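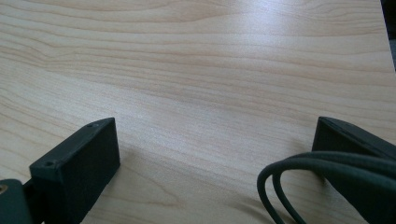
Speaker notes – diocesan assembly, session on parish mergers
February 11, 2021

Slide 1. Welcome and purpose
Good morning. On behalf of the diocesan office, I thank the parish councils for joining us. The purpose of this session is to report on the proposed union of the Dedholm and Pinto parishes and to set out what is asked of the assembly. No vote will be taken today.

Slide 2. Where matters stand
The two parishes have shared a priest for eight years. Sunday Mass is now offered at Dedholm in the morning and at Pinto in the evening. Registered households number 155 at Dedholm and 94 at Pinto. Both parishes keep separate books, separate insurance and separate safety reporting, and the office has found this hard to sustain.
(Pause. Confirm that the remote participants can hear.)

Slide 3. What was heard
The office received 101 written responses during the comment period. Many favored a single council. A large share objected to any change in the name of either church. Several families at Pinto asked for a firm promise that funerals would continue there. The office gives that promise, and it is written into section 4 of the draft.
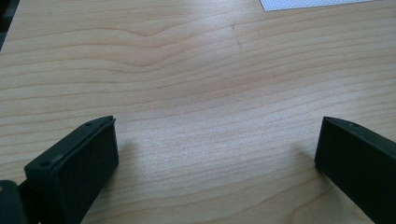
Slide 4. Buildings and cemeteries
Both churches will remain open for worship. The Stilel chapel, used only in summer, will be reviewed separately. Cemetery funds stay with the cemetery for which they were given – this is a matter of law as well as of good faith, and the bishop has no wish to alter it.
If asked about the rectory at Dedholm: no sale is proposed. Do not discuss the appraisal.

Slide 5. Religious education
Classes will be combined at Dedholm. Families traveling from Wista may be repaid for mileage for up to 8 trips each term. Forms are held at the parish office. First Communion will be celebrated in both churches, as now.

Slide 6. Next steps
A revised draft will be sent to both councils. Written comments should be returned through the council secretary. The decree, if approved, would take effect in June, and the present councils would serve until then.

Slide 7. Questions
Take questions from Pinto first. Refer questions on clergy assignments to the vicar general. Close with the prayer printed on the back of the agenda.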